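The Sock Drawer Amnesty, Round Two
February 2023

Those of you who came to the first household folding evening will remember that it ended with Boyang Ding wearing a fitted sheet as a cape and no one able to say how to get it back into a square. The second went better. We left the sheets at home.

The subject this time was small cloths: dish towels, washcloths, napkins, dust rags, and the flannel things that come free with eyeglasses and breed in the glove compartment. Lanying Li ran the evening and began by asking everyone to own up to their system. We had two people who roll, four who fold in thirds, and a large, quiet group who push the drawer shut with a hip.

Lanying's method is to give the cloths a basket and stop pretending they need a drawer. A basket has no runners to jam. It can go from the dryer to the table to the shelf, and when it's full, it's full, and something has to go to the rag bag. She likes one wider than it is deep, so that you can see what's in it without digging. Philomena Baidoo asked what happens if you own three baskets. Lanying said then you have three drawers.

We spent longer than planned on whether a cloth in a basket has to be folded at all. Aiguo Yao holds that a dish towel is going to be crumpled within a minute of being used, and that ironing one is a form of grief. Xiaoqing Mao irons hers. They were seated at opposite ends by the second cup of tea, though they did share a ride home.

A few things were agreed on, or at least not shouted down:

Kitchen cloths and bathroom cloths live apart.
Sort by job before you sort by color. Matching is nice - finding the one for the floor is nicer.
Fold in halves for a shelf and thirds for a basket.
Anything you can read the newspaper through is now a rag.
If you have 21 napkins and seat four, think about that.

The amnesty box for single socks took in 13, of which two turned out to be a pair. Their owners have been told.

The next evening is for tablecloths, and yes, the fitted sheets are coming back. Bring one if you have the nerve. Tea is provided, and whoever went home with the good scissors is welcome to bring those too.

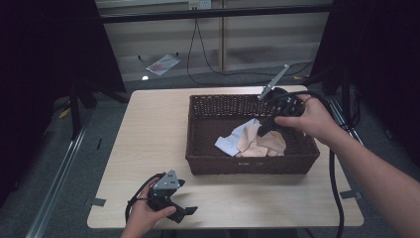 Two cloths in the basket, folding style open to debate.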